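Setting Up Your Villholm Tray: Sorting Hair Ties and Bracelets

Part 2: Sorting and filling

By now you've folded up the tray from Part 1 and your fingers have forgiven you for those corner tabs. This part is the fun one! I wrote it after sorting my own pile at home on a Saturday afternoon, and it took me 20 minutes, including a long stop to admire things I'd forgotten I owned.

What you need: the tray, a tablecloth or towel, a soft dry cloth, and whatever is living at the bottom of your jewelry drawer.

1. Spread a cloth over your surface before anything else. Beads roll, and a bare tabletop lets them go a long way (ask me about the radiator). I like a busy red floral cloth because it makes me happy, but if you have a lot of tiny clear beads, a plain one will make them easier to spot.

2. Put the open tray toward the back of the cloth and keep the front free for bracelets. Fabric things go in the tray first: bow scrunchies, velvet, anything with ribbon ends. Leave the beads outside for now.
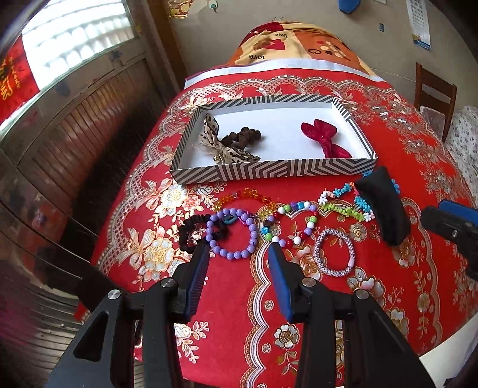
3. Lay the bracelets out in a row, one at a time. Don't tip them out in a heap, please. I did that once with the Rocha starter set and spent the evening picking a seed-bead strand out of a scrunchie.

Note: A little overlap is fine. My lavender beads always end up leaning on the black scrunchie and no harm has come of it.

4. Check each stretchy bracelet. Pull it gently open about as far as you would to get it over your hand, and look at the cord between the beads. If it looks fuzzy or thin, put that one aside for restringing.
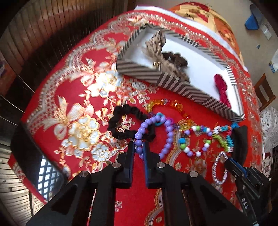 I restring mine with the Trelleson cord, and the 38-inch length has always been plenty for a bracelet with enough left over to tie a decent knot. Whatever cord you use, pull the knot snug before you trim it.

Caution: Loose beads are a choking hazard. Keep small children and pets away from the cloth until every bead is back on a string or in a lidded jar.

5. Wipe the beads with the dry cloth. Faceted ones hold on to hand cream like you wouldn't believe, so turn them as you go. Skip water on anything woven or braided.

6. Now fluff the scrunchies. Run a finger around the inside of the loop until the ruffles sit evenly, then shape the bows and pull the tails straight. If a ribbon wants to hang over the side of the tray, let it. Mine does and I think it looks pretty.

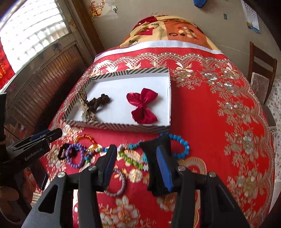

Bows and scrunchies in the striped box, bracelets and hair ties in front.

7. Group the bracelets however you'll look for them in the morning. I go by color, with the flower chains kept together because they tangle with everything else. You could also go by how often you wear them.

8. Lay the finished groups flat, with the seed-bead flowers on top where nothing can squash them. If you run out of room, the Clatbridge add-on tray, item 226, sits alongside this one.

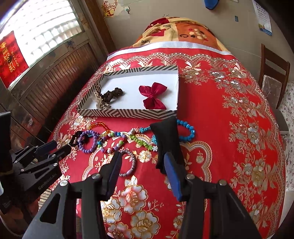
Dorrie wrote in about step 8: I tried it your way, but my flower chains still knotted up within a week. I started clipping each one closed around a strip of card before putting it away, and that fixed it. Might be worth adding for people with long ones!

I've added it to mine too, and a cereal box works fine for the card. Cut the strips a little narrower than the tray and round off the corners so they don't snag the velvet.

Part 3 covers earrings.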